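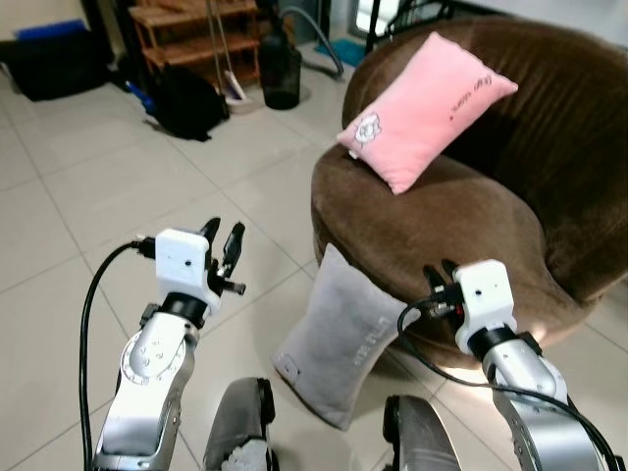 The reading corner at Akbari, with the brown velvet chair and both cushions.

The chair is in! If you haven't been past the back room at Akbari since October, go and have a look, because the corner that used to collect folding tables finally has somewhere to sit, and it is gloriously comfortable. It's a round bucket chair in brown velvet, with a high back that curls right around your shoulders, and the sort of slight sheen that makes you want to run your hand over it every time you walk by (we all do).

We found it at the Grernport clearance, where it was sitting behind a stack of bed heads with a ticket for $60. The seller took $30 off when we said we'd carry it out ourselves, so the whole thing came in well under what we'd put aside. It went home in the back of a station wagon with the tailgate tied down, and made it through the door on the second try, sideways.

Then came the cushions, and this is where everyone had an opinion. The pink one has a little white embroidered bear face at one end and some dark script near a corner, and against the brown it looks wonderful – a bit like strawberry icing on a chocolate cake. The light grey one has a small cartoon face on it too, and it's the firmer of the pair. Pink for your back, grey on the floor if you'd like to stretch your legs out or if a small person wants to sit beside you while you read. Both came from Tedness, and we had a very happy half-hour choosing between 17 different colours before ending up with the first two we'd picked up.

The slatted wooden shelf on the far wall is staying where it is for now. We'd love to fill it with paperbacks and picture books, so if you have any in good nick that you've finished with, bring them along. Please, no encyclopedias! A couple of lidded tubs from Plastelitz are on order for puzzles and colouring pencils, and they should slide in underneath.

A few bits of housekeeping. Velvet likes a soft brush, always in the one direction, and it does not like wet coats, so hang yours up first. Tea is fine if you keep a hand on it. The broom lives by the shelf and the tiles show every crumb, so give the floor a quick going-over before you leave. Bags can go along the wall.

Next on the list is a lamp, ideally something tall with a warm bulb, for those late afternoons when the light goes by 5 pm. We're also after a low side table, just big enough for a mug and a book. If you've got either one sitting in the garage, leave a note at the front desk and we'll come and collect it.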